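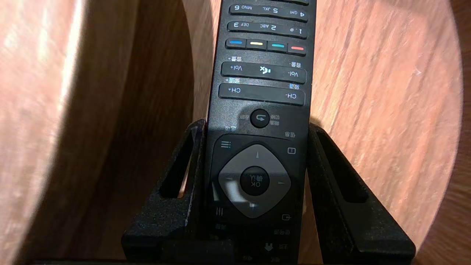

Bedside task family, wrist view: TV remote between the fingers.

Dravik Bedside Collection - Frequently Asked Questions

For operators, reviewers and groups training on the Dravik bedside episodes. Questions on hardware faults are covered in the station manual. Questions on access to the data are at the end of this page.

What is being collected?

Teleoperated demonstrations of short manipulation tasks at furnished stations. The bedside family covers opening and closing a nightstand drawer, taking a TV remote out of the drawer, putting it back, and placing it on the tabletop or the bed. Each demonstration is stored as one episode, with video, joint states, gripper opening, operator commands and a written instruction.

What counts as one episode?

One instruction, attempted once, from the home pose to the home pose. If the instruction is "put the remote in the drawer and close it", the episode includes both parts and is not split afterwards. If the operator finishes the first part and has to stop before the second, the episode is saved as partial with the reason code filled in.

How long should an episode be?

Most bedside episodes run between 12 and 30 seconds. There is no minimum. The recorder stops automatically at 36 seconds and marks the episode as timed out. A timed-out episode is still uploaded. Please do not hurry the second half of a task to beat the limit; the resulting speed profile is harder to learn from than a timeout is to discard.

Which cameras are recorded?

The wrist camera and the head camera. The wrist view carries most of the useful signal during the approach and the grasp. The head view gives the policy the state of the drawer and the position of the furniture when the wrist is pointed elsewhere. Both streams are required. An episode with one stream missing is rejected at upload.

Do I need to centre the object in the wrist view before grasping?

No. Centre the fingers on the object and let the view follow. Operators who wait for a tidy picture before closing the gripper add a pause to every episode, and the policy reproduces the pause.

How should the furniture be arranged?

According to the layout card for the session, then offset by hand. The card gives the nominal position of the nightstand and the side of the bed it stands on. Move the nightstand a little and turn it a little at each layout change. The drawer on the round nightstand comes out along a fixed line relative to its top, so a few degrees of rotation changes the whole approach to the drawer. This is the variation we have the least of. 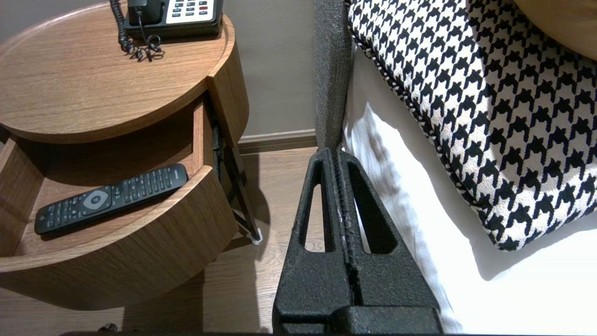 Leave enough room between the nightstand and the bed for the forearm at full extension. If the arm touches the headboard during the approach, stop, end the episode as aborted, and move the furniture. Contact with soft furnishings does not trip the force limit reliably and should not be used as a guide.

How far open should the drawer be at the start?

It depends on the instruction. For "open the drawer" episodes, start closed. For pick and place episodes, start with the drawer open by a different amount each time, including amounts that make the grasp awkward. Enter the opening as quarter, half or full in Plomex. Estimating by eye is acceptable.

Does the remote have to lie the same way every time?

It should not. Rotate it between episodes, and include orientations in which the labels are upside down in the wrist view. Early checkpoints trained on the Hesmont station alone had learned to expect the directional pad on the near side and would turn the wrist to match it, even when the existing angle was perfectly good. Stuart Mapplebeck traced this to the reset habits of a single operator, who was putting the remote back the way a person would want to pick it up.

Face down is also allowed, but log it. Face-down episodes carry their own tag and are sampled separately.

Where on the remote should the fingers close?

On the two long sides, wherever the approach naturally puts them. We do not prescribe a grasp point. Two constraints apply: the fingers must press on the body of the remote and not across the keys, and the remote must stay between the fingers for the full carry. A grasp near one end is valid. If the remote pivots during the lift, continue as long as it is held, and set the pivot flag at review.

Can I correct a poor grasp?

Yes, and please do so within the same episode. Open, back off, realign and close again. Recovery behaviour is underrepresented in the set. Cristóvão Caldeira compared policies trained with and without regrasp episodes at the Paiva station, and the version without them tended to keep closing on the same spot after a miss. The limit is 2 regrasps per episode. After the second, finish the task if the remote is held, or return home and save the episode as failed.

Should the blinds be closed?

No. Daylight, hard shadow and patches of direct sun on the furniture are all wanted. The stations were first run with blinds down and ceiling lights on, and policies from that period lost track of a dark object as soon as part of it was lit and part of it was not. Auto exposure stays on for both cameras. Do not add a lamp to fill a shadow.

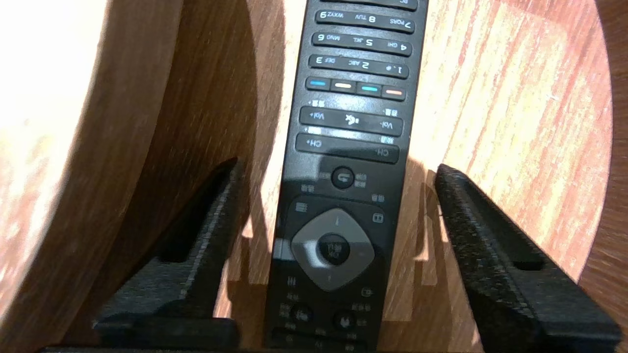 Sessions are therefore spread over the day. If your station is booked at 9:30 a.m. for several sessions in a row, ask for a late afternoon slot before the block ends. Record the lighting condition once per session as daylight, mixed or artificial. There is no need to update it when a cloud passes.

When is an image too bright to use?

When the object being grasped cannot be located in either view at the moment of contact. Washed-out areas elsewhere, including on the wood, do not matter. Reviewers should check the head view before rejecting for exposure. Most rejections of this type in April were reversed on second review.

Can other items be in the drawer?

Yes. Cables, adapters and similar household items are permitted and encouraged, provided they are not fastened to anything that the arm could drag. Two conditions apply:

The target named in the instruction must be at least half uncovered.
No item may stop the drawer from closing if closing is part of the instruction.

The second condition is broken often. A plug or adapter that stands taller than the drawer front will catch under the tabletop. Check by closing the drawer by hand before the first episode of each layout.
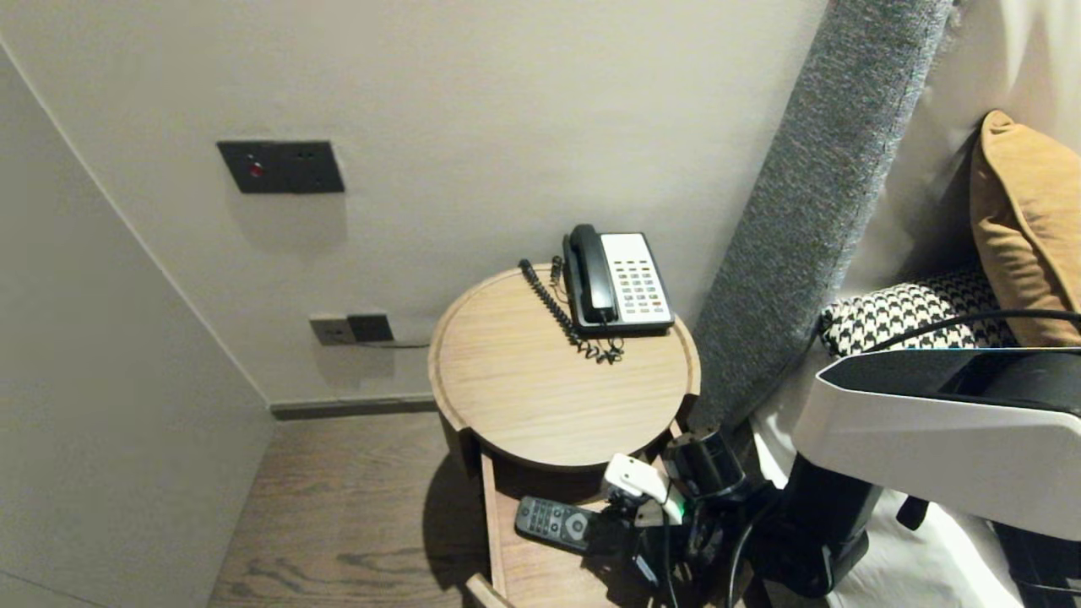
Bedside station with the drawer open, head view.

What about the telephone?

It is part of the station and stays connected to its handset cord. The cord may hang over the edge of the tabletop or lie coiled on it, and should be moved between layouts. It is not a target object in this family. If the gripper picks up the cord by accident, end the episode as aborted. Do not try to free it under teleoperation, as the gears in the wrist do not tolerate a sideways pull.

How should instructions be written?

In plain words, in the imperative, naming the object and the destination. "Take the remote out of the drawer and put it on the bed" is correct. "Manipulate remote" is not. Colour and position words may be used if they are true at the start of the episode. Do not name brands. Plomex offers a list of paraphrases, and you should rotate through it or type your own. Spelling errors are left as entered.

Who decides whether an episode succeeded?

The operator sets an initial label at the end of the episode. A reviewer who was not at the station confirms or changes it from the recorded views. Success means the final state matches the instruction, whatever the path. A remote that lands on its edge and settles inside the drawer is in the drawer. A drawer left open by a finger's width is not closed.

Are failed episodes deleted?

No. They are kept, labelled and excluded from the default training split. They are used to train the success classifier. Aborted episodes are kept for 30 days for fault finding and then removed.

Can I practise without recording?

Yes. Set the session to dry run in Plomex. New operators complete 12 dry-run episodes on the bedside family before their first recorded session, and the trainer signs off on the approach, the grasp and the return home. Resets are part of the sign-off.

What happens if a person enters the view?

Pause, wait until the person has left, and discard the episode. The station door should be shut during recording. Hands seen during a reset are not a problem, as resets are trimmed automatically before upload.

Can our group use the data?

Partner groups can request the bedside episodes through the Dravik data desk. State which station you want (Hesmont, Paiva or both), whether you need failed episodes, and which licence your own data is under. Joint states are supplied at the native rate. We do not resample on request, though the conversion script is included with the download.

Where do I report a labelling error?

Open the episode in Plomex, select the flag menu and choose the label in question. Include the time of the relevant moment. Flags without a time go to the back of the queue.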